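Flat shading
From the Stosness Handbook of Drawing and Color

Flat shading is the simplest way to give a solid object light and shadow. The surface is divided into small flat faces, and every face gets a single tone from edge to edge. It is quick and wonderfully forgiving, and it has been rediscovered by paper modelers, poster artists and game makers alike.

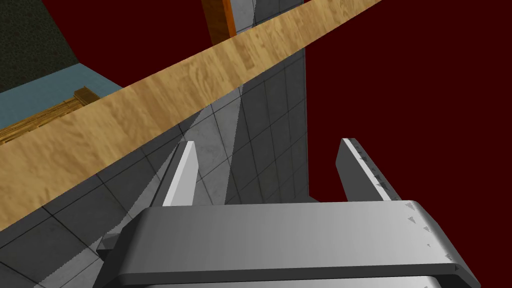
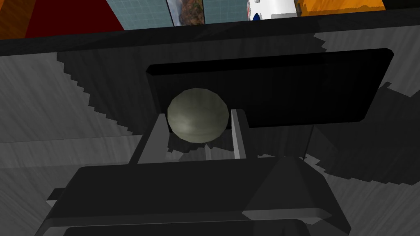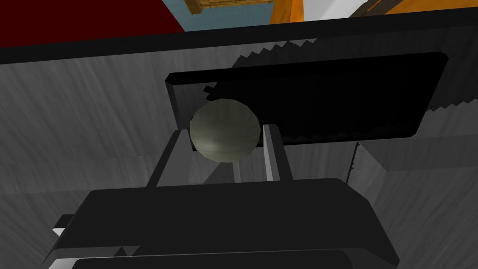 The method rests on one lovely idea: a face turned toward the light is bright, and a face turned away is dark. Once each face has its tone, the eye does the rest and reads a whole solid form. A ball is the classic test, as it has no flat parts at all and has to be faked with facets. The pale gray-green sphere in the second picture is a good one to study, brightest along its upper left and darker toward the lower right, with its facets still showing. Use fewer faces and the ball starts to look like a cut gem. Use more and it softens, though the outline gives the trick away long after the middle looks round!

Number of faces
A ball made of 40 faces is plainly angular and full of charm. At 640 the corners are hard to find except along the rim, and at 1000 most people at normal viewing distance will call it smooth. Paper modelers tend to stay at the low end (every face has to be folded and glued, after all), and their work shows how much can be said with very little.

The Trernport school
The port town of Trernport had a lively group of poster painters who worked only in flat tones. Their best-known teacher, Bheki Mahlangu, had students paint the same plaster head again and again, first in two grays, then in three, then in five. He allowed no blending whatsoever. The results are a joy to see side by side, and a set of them hangs at the Eichhorn gallery in Vitilstead, where the two-gray heads draw the biggest crowds every April.

Related methods
Smooth shading blends the tones across neighboring faces and hides the edges. Hatching builds tone from lines, and can follow either the faces or the curve beneath them.

See also: Facet; Paper modeling; Tone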